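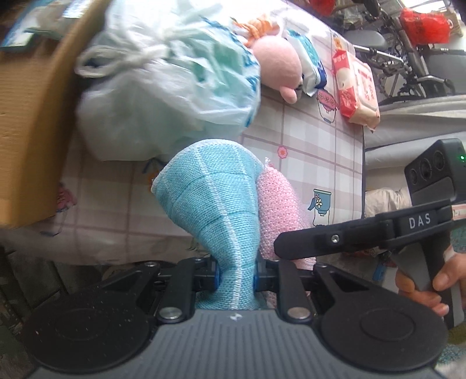 28/12/2023. Cloth sorting and folding, continued from the August entries. Working on the plaid tablecloth again; it was pressed at low heat and laid straight on the table. The light blue knit has kept crosswise creases, darker than the rest of the cloth, and when gathered at the narrow end it opens into a fan with the white bound edge along the curve. The pink mesh lies next to it, partly tucked behind. Fold the knit along the white stitched line in future, and store it flat in the Tallelard drawer.

Pink mesh: keep separate from anything with hooks or zips. Colour transfer not yet checked. Mirjam Rüegg wants 2 wash cycles before the next fold trial, Sisel powder, no softener.

Stock: order 239 closed at Skinville. The Sauerland lot is still unlabelled. Labels to be printed grey on white, same size as last time.

To do: re-press tablecloth, wash both cloths, update the fold sheet.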